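Keeping Hot Meals Hot: Packing and Delivery Practices in a Small Community Kitchen

Student Project Report
Department of Food Service Management, Pledwood College
Submitted by Anastasia Christodoulou

Summary

This report examines how a small community kitchen packs and delivers hot meals to older residents living at home. The project was carried out over one term with the Komis Meal Service, which prepares lunches in a single kitchen and delivers them by car. The purpose was to find out where meals lose heat between the stove and the front door, and to suggest changes that the kitchen could make without buying major equipment. The main finding is that most of the avoidable delay takes place before the cars leave the building.

Background

Home meal services face a problem that restaurants do not. A restaurant plate travels a short distance and is eaten at once. A delivered lunch may wait on a packing table, then in a carrier, and then in the back of a car while the driver speaks with other clients on the route. Food that leaves the oven at a safe temperature can drop below the service's own standard before the last stop is reached.

The Komis Meal Service runs 9 delivery routes and sends out 500 meals in an ordinary week. During April the weekly number rose to 700, when a neighboring service closed for repairs and its clients were added to the existing routes. The added stops fell mostly on the Acharya Street and Prosis Hill routes, which were already the longest.

Method

The author observed packing on selected mornings and rode along on both of the longer routes. Temperatures were taken with a probe thermometer when the food was portioned, when the carriers were closed, and at the final stop. To avoid disturbing meals meant for clients, all readings were taken from a spare portion packed in the same way as the rest. Drivers and kitchen staff were interviewed separately, using the same list of topics. Clients were not interviewed, as the time needed for permission was longer than the term allowed.

Findings

The order of packing did not match the order of departure. Meals for the short routes were packed first by long habit, although those cars left last. Meals for Acharya Street and Prosis Hill were packed late and in a hurry, and lids on these trays were more often found loose at the edges when the carriers were opened.

Carriers were stored overnight in an unheated hallway. Staff knew that a warm carrier holds heat better than a cold one, but no one had been given the task of bringing them in. On mornings when the carriers had been placed in the kitchen early, the spare portion was noticeably warmer at the final stop.

The type of container also mattered. The kitchen uses foil trays for main dishes and molded fiber bowls for soup and vegetables. Foil trays fit the carriers well and can be reheated in the client's oven. They bend easily when lifted by one side, however, and a bent rim does not take a lid properly. Drivers reported that clients with weak hands found the full trays hard to hold level. The fiber bowls kept their shape but took up more space and could not be stacked more than 2 high.
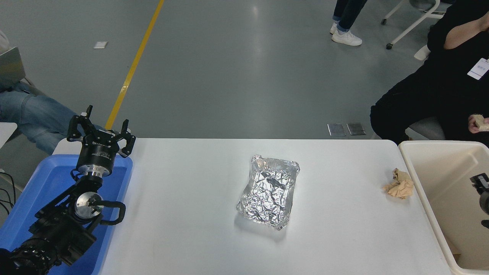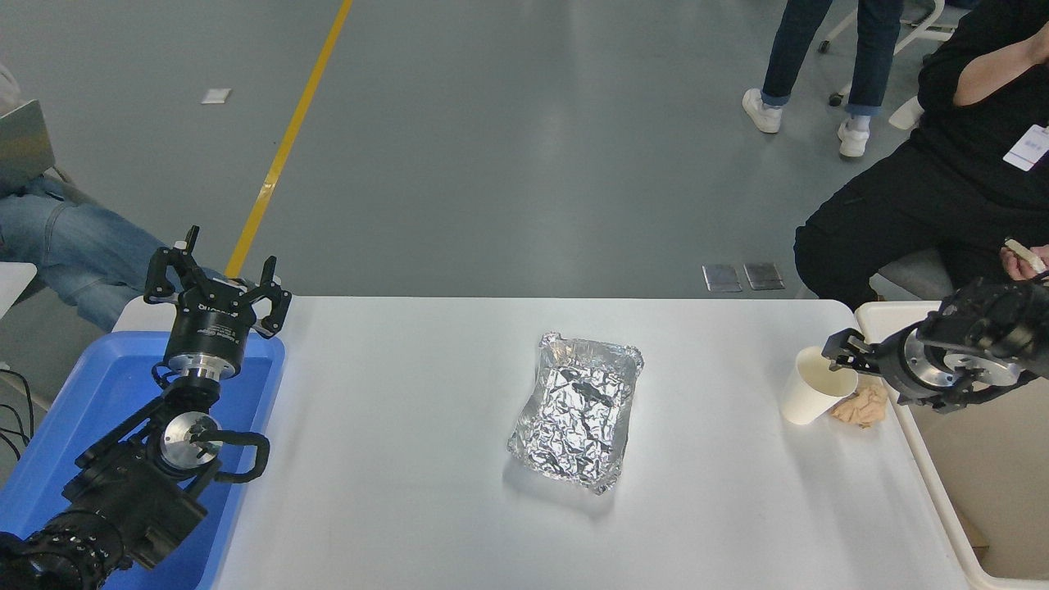 Photos: Pledwood College, project image collection. Foil tray on table, second photo.

Recommendations

The kitchen should pack the longest routes first and post the departure order beside the portioning table. One member of the morning staff should bring the carriers into the kitchen before cooking begins. Trays should be lifted with both hands under the base, and any tray with a bent rim should be straightened before the lid is put on.

The service may also wish to divide the Prosis Hill route if the higher number of meals continues. This would require one more driver, and the cost was outside the scope of the project.

Limits of the Project

Readings were taken in mild weather, and the results cannot be applied to winter deliveries without further work. The spare portion always sat at the top of the carrier, where it was easiest to reach, so conditions lower down were not measured. A longer study should place portions at several levels and should include the views of clients.

Acknowledgments

The author thanks the kitchen staff and drivers of the Komis Meal Service for their time during a busy term. Copies of the interview topics and the temperature log are held by the department office and may be requested there.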